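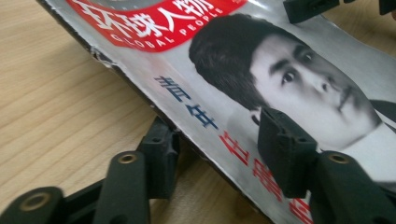 Morthorpe Indoor Cricket League - Frequently Asked Questions

Last updated January 16, 2022

Who can enter a team?

Any club, workplace or group of friends can enter. All players must be 16 or older on the first day of the season. Players under 18 need a signed consent form before their first match.

When does the season start?

The main season starts in September. Fixtures are posted on the league site once the entry list is closed. Late entries go on a waiting list and are offered a place only if a team withdraws.

How many players are on a side?

Six players take the court. A squad may register up to 12 players for the season. A team that is short may start with five. With fewer than five, the match is forfeited.

How long is a match?

Each side faces 12 overs of six balls. Players bat in pairs, and each pair faces 4 overs. Each player bowls 2 overs, not in succession. A team playing with five must ask the opposing captain to name who bowls the remaining overs and who bats a second time.

What happens when a batter is out?

The batter stays in and the pair completes its overs. Five runs are deducted from the team total for each dismissal. A team total can go below zero.

How are runs scored off the nets?

Side net, between the striker's end and the halfway line: one bonus run. Side net, between the halfway line and the bowler's end: two bonus runs. Back net on the bounce: four. Back net on the full: six. Bonus runs are added to any runs made between the wickets. A ball that hits the side net and then the back net scores the side net bonus plus three.

Can a batter be caught off the net?

Yes, off a side net or the roof net, provided the ball has not touched the floor. A catch off the back net does not count if the ball reached it on the full.

Which ball is used?

The league uses the Harasym indoor ball in yellow. The umpire supplies it. Teams may not bring their own match ball. A ball that splits is replaced with one of similar wear.

What equipment do I need?

Non-marking shoes are required on both courts. Bats must have a clean face with no loose tape. Gloves are required for batters and the wicketkeeper. Pads are optional. The venue keeps a small stock of loan bats at the front desk.

Where are matches played?

All league matches are played at the Orkeck Sports Hall, Courts A and B. The Vellura Cup, the midseason knockout, uses Court A only.

How are league points awarded?

A win earns three points. Each pair that outscores its opposite pair earns one more - this applies to the losing side as well. If teams finish level on points, the order is decided by net runs over the season.

What does it cost?

The entry fee is $600 per team, paid in full before the first fixture. It covers court hire, umpires and balls. The fee is not refunded if a team withdraws after fixtures are posted.

Who do I contact?

Entries and player registration: Consuelo Cabello, league secretary.
Umpiring, rules and match reports: Uliana Skoryk, umpires' coordinator.

Disputed results must be sent in writing by the team captain within two days of the match. Umpires do not discuss results at the court.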